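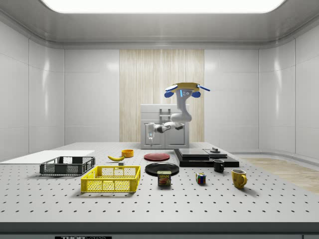
# Bakilana open day: simulated tabletop demo

Everything we showed at the open day in February, packed up so you can run it at home. It's a rendered room with an arm hanging from the ceiling over a perforated table, and a set of everyday objects to move about. Visitors picked an object, picked a place for it, and watched the arm have a go. I loved every minute of it!

## What's in the package

- `scene/` - the room, the table and the white cabinet
- `objects/` - crates, plates, mugs, the bowl, the banana, the puzzle cube and the rest
- `episodes/` - 207 recorded runs from the day
- `views/` - two fixed viewpoints per run, from different sides of the table

Each run has a plain text file with the visitor's request, typed in as they said it. "Put the banana in the yellow one" could mean the crate, the mug or, at a push, the bowl - we left all of those in, and they make lovely test cases.

## Running it

1. Unpack the archive into an empty folder.
2. Start the viewer with `hemus open scene/main`.
3. Load a run with `hemus play 24` (that one is my favourite).

The second viewpoint looks over the big white board with the plates and crates beyond it, and it's the easier one for judging distances between things on the table.
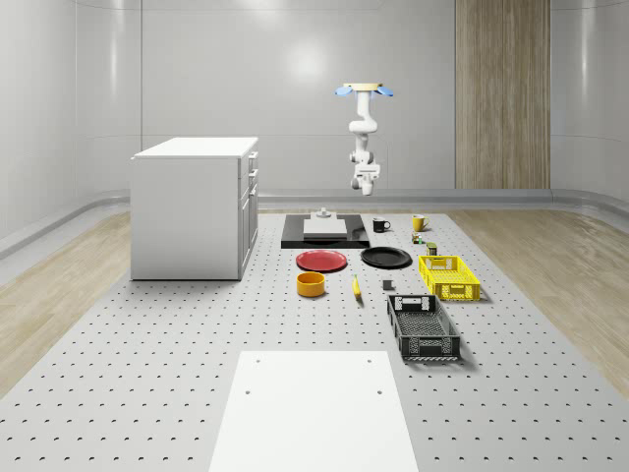

Playback goes at normal speed unless you add `--fast`, and the space bar pauses it. If you pause with the gripper up in the air you can swing the view round and plan your own next move, a trick the younger visitors found long before we did.

## Known problems

- 8 runs have no request text. The arm data is fine.
- Shadows flicker on older graphics cards.
- `hemus play` stops at run 99 if you leave out the `--all` flag when looping. Fix on the way.

## Contact

Niall Baxter looks after the package. Send him your own runs, odd requests very welcome - we'd like to reach 300 before the next open day.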